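How to knock in a new cricket bat (the way I do it)

So you've bought a new bat and you want to take it straight to the nets. Please don't! I did that with my first one, a lovely Thygesen, and it cracked along the toe before I'd made double figures.

Start with the oil. I use raw linseed, a teaspoon at a time, rubbed into the face, edges and toe with a soft rag. Keep it off the splice and the stickers on the back. Lay the bat flat, face up, and leave it overnight. I give mine two thin coats, and if yours has a clear cover on the face already, just do the parts that are still bare. 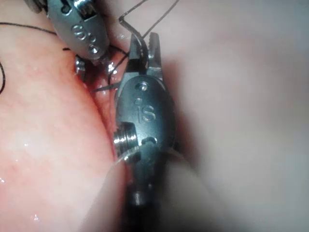

Now get your mallet out. Mine's a wooden Plenix with a rounded head, and I go in sessions of 10 minutes, usually with the radio on (the neighbors in Ploltthorpe have been very patient). Begin gently in the middle of the face and build up the force as you go. For the edges, hit at an angle so you're rounding them off, and never whack them square on. Same with the toe: don't hit the bottom of it directly.

I do 6 hours in all, spread over a couple of weeks. Boring, yes, but my Tasis has lasted 4 seasons on it.

After that, take some short catches with an old, soft ball. If you see deep seam marks, go back to the mallet for another hour. Then it's throwdowns, then proper nets, and save the new ball for last. Mine made 80 in its second match, mostly off the edge.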